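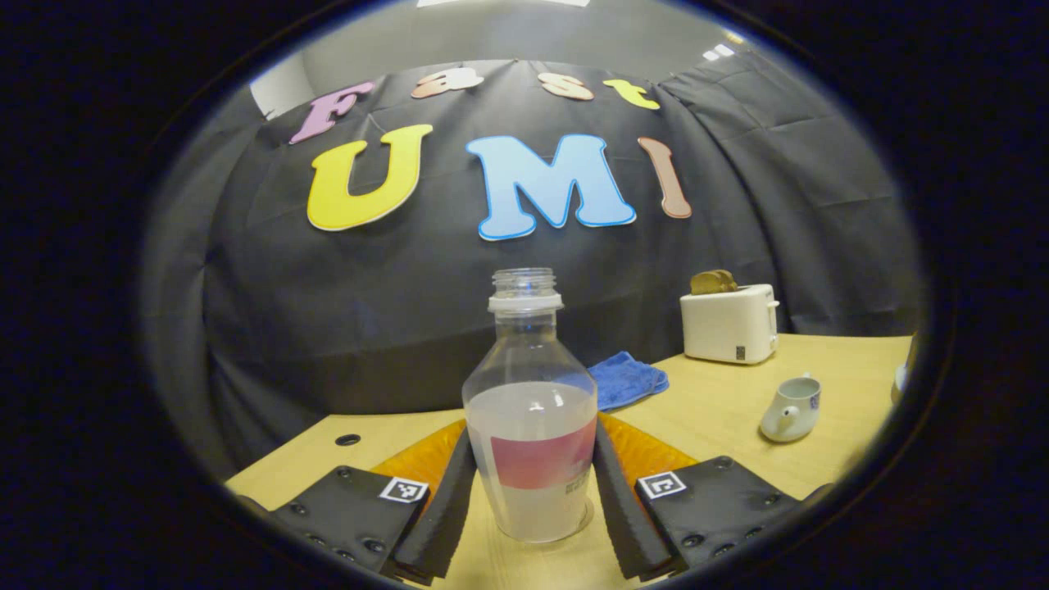 Section 4: Recording demonstrations with the hand-held gripper

4.1 Before you start

This section covers recording a set of demonstrations for the Bandero pick-and-place policy. It assumes you have put the gripper together (Section 2) and calibrated the camera (Section 3). If the camera has been removed or knocked since the last calibration, go back to Section 3 first.

You will need:

- the Lightfoot hand-held gripper, with both finger pads fitted
- a charged battery and one spare
- a memory card with at least 300 GB free
- a table at about waist height
- a plain cloth backdrop and something to hang it from
- the objects for the task
- the session sheet from the back of this manual

4.2 Setting up the table

1. Clear the table and wipe it down.

2. Hang the backdrop behind the table. It does not need to be flat. Folds and creases are fine and give the tracker something to work with. If your cloth is completely smooth and dark, fix some large shapes or letters to it in light colours. A blank backdrop is the most common cause of lost tracking.

3. Turn on the room lights and close the blinds. Daylight changes over a long session, and the exposure is locked at the first recording.

4. Place the target object near the centre of the table, with enough clear space on both sides for the fingers to open fully.

5. Place other household objects behind and beside the target. A folded or crumpled cloth, a small jug and a kitchen appliance make a good mix. Leave them unplugged.

6. Check that no object is hanging over the edge of the table.

NOTE: Clear and half-clear objects, such as plastic drink bottles, are harder for the policy to learn than solid ones. Record them as their own group and mark the session sheet with a T.

CAUTION: If you use a bottle with liquid in it and no cap, keep the battery, the spare and the laptop off the table. The gripper is not waterproof. If liquid gets into the gripper body, switch off, remove the battery and do not use the gripper until it has been serviced.

4.3 Checking the gripper

1. Press the power button until the light turns green.

2. Open the preview on the laptop. You should see the table through the fisheye lens, with a black circle around the view. This is normal. Do not crop it.

3. Look for the two square markers, one on each side of the gripper. Both must be in view with the fingers open and with the fingers closed. The software works out the width of the grip from the distance between them.

4. Squeeze and release the trigger four times. The width reading in the corner of the preview should follow your hand without jumping.

5. If the reading drops out, clean the markers with a dry cloth. If it still drops out, move the nearest light. Glare on a marker has the same effect as dirt.

6. Check the foam pads. Replace a pad if it has split or if it turns when you push it with your thumb.

NOTE: Don't draw on the markers, tape over them or trim the white border. A marker with a damaged border will not be read. Spare marker sheets must be printed at 100 per cent scale.

4.4 Recording the mapping pass

The mapping pass is a slow sweep of the table and backdrop. The software builds a map from it and uses that map to place every demonstration that follows. Record one mapping pass for each table layout.

1. Hold the gripper at arm's length from the backdrop, with the fingers open.

2. Press Record and wait for the beep.

3. Move slowly from left to right across the table, then back again at a lower height.

4. Move in close to the target object, then back out.

5. Press Record again to stop.

6. Wait for the map check. A pass shows "Map OK". If it shows "Map poor", repeat the sweep at half the speed.

If you move the table or the backdrop after this point, you need a new mapping pass. Moving the target object does not require one.

4.5 Recording demonstrations

1. Start with the gripper in front of you and the target object in view.

2. Press Record and wait for the beep.

3. Bring the fingers in on either side of the object. Aim for the lower half of a bottle or jar. The top of a soft bottle will fold under the pads.

4. Pause briefly before you squeeze. The fingers should be an even distance from the object on both sides.

5. Squeeze until the object is held firmly, then lift.

6. Move to the drop point and set the object down. Open the fingers fully before you pull away.

7. Press Record to stop.

8. Put the object back in a slightly different spot and turn it a little. Repeat.

Keep your free hand out of view at all times. If your hand or sleeve enters the view, finish the motion, stop, and mark the recording as rejected. Do not try to fix it with an edit.

Record 800 demonstrations for a full task set. Change operators at least once during the set if you can. Different people reach and grip in different ways, and the policy handles new positions better when it has learned from more than one of them.

NOTE: Keep recordings where you missed and then corrected, as long as the object ended up where it should. Tick the "Recovery" box on the session sheet. Recordings where the object was dropped go in the rejected folder.

4.6 Changing the layout

Change the background objects at regular points through the set. Swap their positions, take one away or bring in a new one. Do not use the same layout for the whole set, or the policy may learn to look for the background objects instead of the target.

Record a new mapping pass after each change of layout and write the layout number on the session sheet.

4.7 Ending the session

1. Stop recording and switch the gripper off.

2. Move the memory card to the laptop and run Import.

3. Check that the number of files matches the session sheet. Mapping passes are counted separately.

4. Copy the session to the Cestton drive before you wipe the card.

5. Remove the battery for storage.

Go to Section 5 for labelling and upload.

Zelleris set-up guide, revised 3/26/20
4 comments | 0 shares
Contact us | Copyright Zelleris. All rights reserved. | Back to top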